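May 21, 2018
By Halina Olszewski

4. Setting up the table in the room

This section is for the Somosport Zesia indoor table tennis table, when the wheels and the frames are already mounted as explained in the section before. If your table came from the shop fully mounted, you can start from this section, but please check first that all the bolts of the frames are tight. In the transport they can become loose.

Choosing the place

The table needs a flat and hard floor. A wooden sports floor, linoleum or smooth concrete are all good. On a thick carpet the wheels turn with difficulty and the leveling feet sink after some days, so you would need to adjust again and again.

Leave 2 meters free behind each end of the table if you play only for fun. For training it is better to leave 4. On the long sides the players need less, but there should be place for one person to walk past with the arms open. Look also up: a low lamp over the net is a problem for high balls.

Do not put the table next to a radiator or in front of a window where the sun comes directly. The playing surface can bend from the heat, and this damage is not covered by the warranty.

Opening the table

CAUTION: Two adults must open and close the table. Children must stay away until both halves are down and locked. Keep the fingers out of the space between the two halves.

1. Roll the closed table to its place. Push it slowly, with one person on each side, and hold it by the steel frame and never by the edge of the playing surface.

2. Press down the brakes on all the wheels. You should hear a click from every brake.

3. Stand one person at each half. Pull the red safety handle on your side and keep it pulled.

4. Lower the first half slowly until the legs touch the floor. The person on the other side holds the second half during this time.

5. Lower the second half in the same way.

6. Release the handles and push each half up a little with the flat hand. If it moves, the lock is not closed. Lift this half by a few centimeters and let it down again.

Note: In the first weeks the locks can be stiff. Please do not use oil on them, it collects dust. A little dry silicone spray is enough.

Leveling

Put a spirit level on the playing surface, first along the length and then across. Each leg has a black adjusting foot. Turn the foot to the left to make the leg longer, to the right to make it shorter. Begin always with the legs nearest to the net, and correct the outer legs after. When the two halves meet, pass your fingertip over the joint. You should not feel a step.

If there is still a step when all the feet are adjusted, loosen the two bolts under the joint by half a turn, press the halves to the same height and tighten again. Norbert Balogh from our service has seen many tables where these bolts were tightened so strong that the thread was broken. Use the short key from the bag and only the force of the hand. 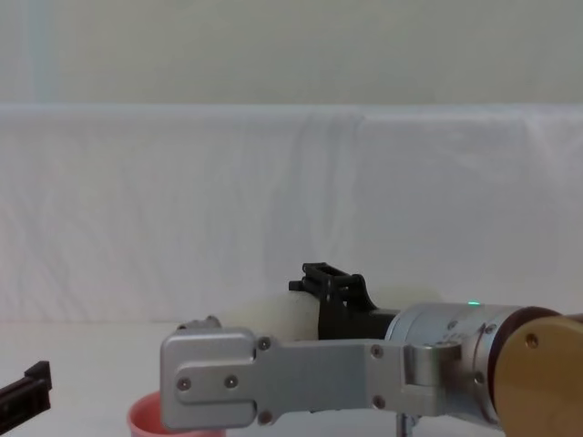

Mounting the net

1. Open the clamp of the first net post and slide it on the table edge, exactly at the joint between the halves. The felt side of the clamp goes against the playing surface.

2. Turn the screw under the table until the post stands firmly. Do not use a tool.

3. Mount the second post in the same way on the opposite side.

4. Pull the net sleeve over both posts and hang the cord in the slot on the top of the post.

5. Pull the cord until the net is straight and fix it. In the middle the net should not hang lower than at the posts. Check the height with the small plastic gauge from the bag.

Note: The net, the cord and the clamp felt can be ordered together as spare part 762. Older nets with metal chain do not fit on these posts.

Playing alone

For training alone, close only one half of the table and leave the other half down. Take off the net first. The closed half must be locked in vertical position, which you control by pulling it gently toward you. Balls with strong topspin come back higher than you expect, so begin from a bigger distance and come closer when you have the rhythm.

CAUTION: Never lean on the vertical half and do not hang clothes or bags on it.

Closing and storing

Take off the net and put it in its bag with the cord not tight. Remove balls and other objects from the surface. Then repeat the steps for opening in reverse order, again with two persons. When both halves are vertical, try them by hand before you release the brakes.

A table that stands in an unheated room over the winter should be covered. Use a cover that lets the air pass, and open the table for one day before the first game so that the surface can take the temperature of the room.

Cleaning

Wipe the surface with a soft cloth and lukewarm water. Dry it right after. Window cleaner and alcohol make the surface shiny and the ball will slip. The white lines are painted, so do not scrub them.

Check all the bolts once a year, for example in October before the indoor season begins. Write the date on the last page of this manual. For questions about the locks you can write to Meron Habte at the service desk, and please give the serial number, which is printed on the label under the first half.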